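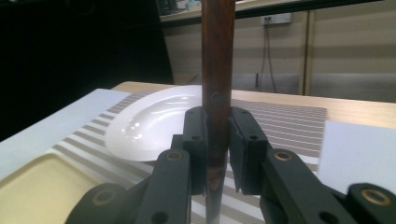 Moving the kitchen, part two

We got the keys to the Plondmont apartment on Thursday and I have been sorting kitchen stuff ever since. The old place in Trekach had a pantry. The new one has a shelf.

The rent is 900 a month, 60 less than before, and the savings have already gone on boxes. I bought 25 from Grekgate, the flat kind you tape together yourself, and I still have a stack left over. They will take back unused ones if you kept the receipt. I did not keep the receipt.

My rule was that anything I hadn't cooked with since April had to go. That took care of the rice cooker, the fondue set and most of the baking pans. I kept 2 pie dishes because my sister uses them when she visits – she bakes, I don't.

Spices were the worst part. Half the jars had no date, and one had no label and no smell. I threw out anything I couldn't name and put the rest in a shoebox. It fits on the windowsill.

The stove is electric, after years of gas. I burned onions on the first night and eggs the next morning. It stays hot a long time after you turn it down, so now I slide the pan off the burner.

Politis, the grocery downstairs, is open until nine and sells decent bread. The bus stops right outside it. I still need a drying rack and a longer cord for the kettle.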